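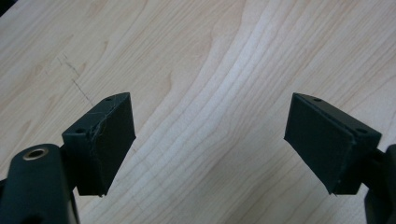 Start and end of episode with a hand-held gripper: what do you trim?

We are gathering examples for a pick-and-place policy with a hand-held gripper, camera on the tool, one operator per session. The present set is 1,647 episodes from the Pamenell site, all at a pale wooden tabletop. Many of them open on a stretch in which the fingers are apart, with only bare wood between the pads, and the operator has not yet set off towards anything. The recorder (Clisus, default settings) starts on the button press and stops on the second press, so whatever the operator does in between is kept. The lead-in varies a lot from person to person. Some move off at once, some hold still while they check the tablet.

After training on the untrimmed set, the policy tends to hang at the start position. It will drift a little, stop, drift again, and then either go for the object or not. I suspect the idle frames, as the action labels there are close to zero and there are plenty of them. What I would like to know:

Do you trim the lead-in by a fixed time, by a motion threshold, or by hand?

Do you keep any still frames at all? I can see a case for a few, so that the policy has seen the open gripper over a plain surface and knows what to do next.

Does the same rule apply at the end, after release?

The left pad has also picked up some fine pale fibres, which the right one mostly has not. I have left those episodes in for now but would like to hear if anyone has had trouble from it.

Posted by tabletop_logs, August 19, 2022

3 answers

gantry_and_sons

Motion threshold, not fixed time. A fixed cut will take the first part of the reach from your quick operators and leave idle frames from the slow ones, and you will then spend a day working out why the reach looks clipped in half of the set.

What we do: take the tool pose from the tracker, smooth it over 10 frames, and mark the first frame at which speed stays above the threshold for a full window. Then step back 2 frames from that mark and cut there. Use gripper width as a second signal, so that an operator who closes or opens the fingers without moving the tool still counts as having started. If you go by pose alone you will cut those.

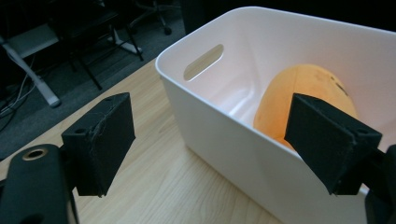

Run the same pass from the other end, but treat the end differently. After release you want the policy to see the fingers open and the tool back away from the object, otherwise it never learns that the job is done and will close again on what it has just put down. We keep everything up to the point where the tool has cleared the rim of the bin or tray, and drop what follows. In our sets that last part is mostly the operator turning to reach for the button, and the camera swings off across the floor and the furniture. Those frames have large actions and no connection with the task. They do more harm than the idle ones at the start.

On still frames: keep a few, from a few episodes. Ours come from the two frames of step-back and nothing else, and the hanging went away. If your policy takes only one image and no history, it cannot tell a pause from a start, so any pause in the middle of an episode has the same effect. Check for those too. Operators pause over deep containers while they decide on an angle, as one finger often hides part of the object from the camera.

Before you trim anything, plot action size against frame number for the whole set. If the idle part is short you may be blaming the wrong thing. A shift between the tracker clock and the camera clock gives a very similar drift-and-stop, and trimming will not cure it.

Comment from tabletop_logs: Plotted it. In 865 of the episodes the lead-in is longer than the reach itself, so I am fairly sure of the cause. I will check the clocks as well.

Comment from gantry_and_sons: Then trim first and retrain before you change anything else. Keep the raw files. You will want a different threshold later.

deronuser_old

just delete the long ones and record more

Comment from tabletop_logs: That would lose over half of the set.

plinth

Agree with the threshold method. Two additions.

Write the trim points to a separate index file and leave the episodes as they are. The Deron loader accepts start and end offsets per episode, so there is no need to write out new video. If you use your own loader it is a short change. The version number of the trimming script should go in the index, or you will end up with two sets under one name. We had this in January and had to throw away a week of comparison runs.

Second, change the protocol as well as the data. Tell operators to take up the start pose first and press the button second, and vary the start pose between episodes. If every episode begins at the same height with the same view of the table, the policy ties "this view" to "do very little", and trimming only weakens the link. We print a short list of start poses for each session and the operator works down it.

Fibres on the pad: wipe the pads between blocks and note the time in the session log. I would not drop episodes for it. The pads take up a fixed part of the image and a few threads are a small change compared with lighting. I would be more careful about wear along the lower edge of the pads, which can alter the grip on smooth objects. The Iyengar checklist has a line for pad condition and we fill it in at the start of each session.

Comment from tabletop_logs: Did not know about the offsets in the loader. Using those. Start pose list goes into the next session.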